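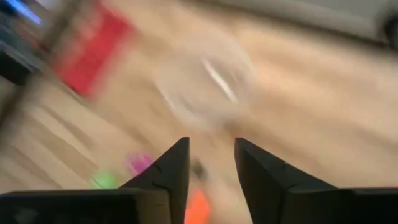
Figure 9. Wrist camera view during a fast move over the floor. The two black fingers stay fairly sharp while the planks and the objects smear diagonally. A clear round object lies ahead of the gap.

Print this page | E-mail this article
Tue 26 May – Grasitz Handling Group

4.3 Motion blur and finger shape

We compared two finger sets, Wurnimeck and Mersha, on the same arm and with the same wrist camera. Each set was run for 47 trials under the Zirkex controller. The full log holds 1,617 images, which we graded by hand as sharp, usable or blurred.

Blurred images were kept in the test set. In Figure 9 the clear object is marked chiefly by one bright streak of reflected light, and the floor colour shows through the rest of it. The small pink and green objects near the left finger have lost their edges but keep their colour – a detector that relies on colour should suffer less here than one that relies on outline.

The fingers move with the camera and so show little blur. We used their inner edges as a fixed reference when checking the camera mount. Exposure time was locked for both sets. Lowering the top speed of the wrist was left for the September runs.

Print | E-mail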